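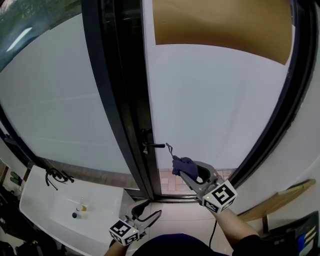

## Slide 1 - Good rules for handheld gripper sessions

Hi everyone, thanks for coming! I'm going to talk about house rules for recording demonstrations, and I promise it's more fun than the title (pause, let people sit down).

- A window, a handle, a dark navy cloth in the right jaws, the left gripper down low. Ordinary chore, and I love these!
- Ask the room: what would you want settled before you press record? Take two or three answers.

## Slide 2 - Where our rules came from

- Started at Fleltside with one page taped to a door. Nicanor wrote it, Renato crossed half of it out.
- We now have 18 rules. Only going through the ones people argue about.
- Mira was the first project to use the full set, Rebane came next.

## Slide 3 - Keep the marker cubes in view

- Each gripper has its cube on it, and the cube is how we get the pose. Sleeve over the cube = no pose.
- Roll long sleeves up past the wrist if they're loose. Snug is fine.
- Check the little green light on both sides before each take, including the hand you don't plan to use much.
- Wipe the cubes with a dry cloth. No glass cleaner on them, please!

## Slide 4 - Cables

- Give the cable slack to the floor, then do the full reach once with nothing in the jaws.
- If it tugs at the top of the reach, re-route and start over. Don't "just be careful."
- Lautaro has the story about the faucet. Let him tell it if he's in the room.

## Slide 5 - Leave the room alone (mostly)

This is the rule I get most excited about - people want to tidy! Bottles by the sink can stay by the sink. Real homes have stuff in them and the policy has to cope with it.

- Do move: glass on the floor, open liquids, anything with a name or address on it.
- Don't move: everything else.
- Write down what you moved. One line is plenty.

## Slide 6 - Length and breaks

- 30 takes, then put the grippers down. Arms get tired overhead before you notice, and window work is the worst for it.
- Fermín's review of the November set: 146 takes flagged, mostly late in a session.
- Bad take? Keep it, label it, move on. Please don't delete on site.

## Slide 7 - What's still open

- Should both grippers start from the same rest position? Vasilis says yes, I'm on the fence.
- Loops and strings on cloths: do they need their own label? Plollura wants one.
- Leave time for questions, and pass the draft around on paper so people can scribble on it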